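**Ticket: shared print server drops large jobs to the Drirnutberg plotter**
Status: resolved, monitoring
Priority: normal
Component: Clukeo spooler, Disik storage volume

**Reported problem**

Jobs over 40 MB sent to the wide-format plotter at the Drirnutberg site disappear from the queue. The client shows "sent". The spooler shows the job for a few seconds, then nothing. No paper is fed and the plotter panel stays on "Ready". Smaller jobs print normally.

Started in March, after the storage volume was moved to the new Disik unit. The user at the Canpolat office sees the same thing when printing across the VPN.

**Initial checks**

- Plotter firmware is current. Self-test page prints.
- Ping from the print server to the plotter is clean, no loss.
- Driver reinstalled on one client. No change.
- Same file sent from a second client. Same result.
- Same file copied to a USB stick and printed at the panel. Prints.

The last one rules out the file and the plotter, so I moved to the server.

**Log excerpt, print server, 10:15**

```
spool: job accepted, owner=layout
spool: writing to /var/spool/clukeo/tmp
spool: write error, no space left on device
spool: job removed
```

The volume had plenty of free space at this point. `df -h` showed it at less than half. `df -i` also looked fine, so it wasn't inodes either. Checked quotas next:

```
user used soft hard
clukeo 685M 725M 725M
```

There is a hard quota of 725 MB on the spooler's service account. The old volume had none. The Disik setup applies a default quota to every account that doesn't have its own entry, and the service account was never given one.

That left 40 MB for new jobs, which matches the size where they start to fail.

**Test file**

All tests below use the same uncompressed TIFF. It is well over the limit.

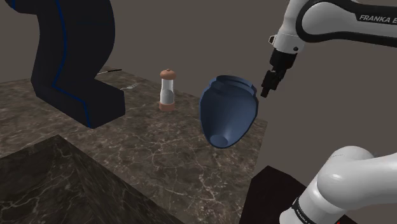

*Blue vessel and grinder on a marble table, robot arm with small "FRANKA E" lettering at right.*

**What was using the quota**

Old temp files in the spool directory. When a job fails partway, Clukeo removes the queue entry but leaves the partial file behind. The cleanup script was still pointing at the old mount path, so it ran every night, found no files and exited with code 0. No alert was raised.

**Changes made**

1. Stopped the spooler.
2. Deleted orphaned files in `/var/spool/clukeo/tmp`.
3. Added a quota entry for the service account with no hard limit.
4. Corrected the path in the cleanup script. It now exits with an error if the directory is missing.
5. Started the spooler.

**Results**

Sent the test file 6 times: 3 from a client at Drirnutberg, 3 from Canpolat over the VPN. All printed in full. No banding, small text is readable. Temp directory was empty after the last job.

**Open items**

- Clukeo should return an error to the client when the write fails. Reported to the vendor, no reply yet.
- Other service accounts on the Disik unit still have the default quota. Backup and scan-to-folder need to be checked. Separate ticket opened.
- Leave this one open until the cleanup script has run overnight with the new path.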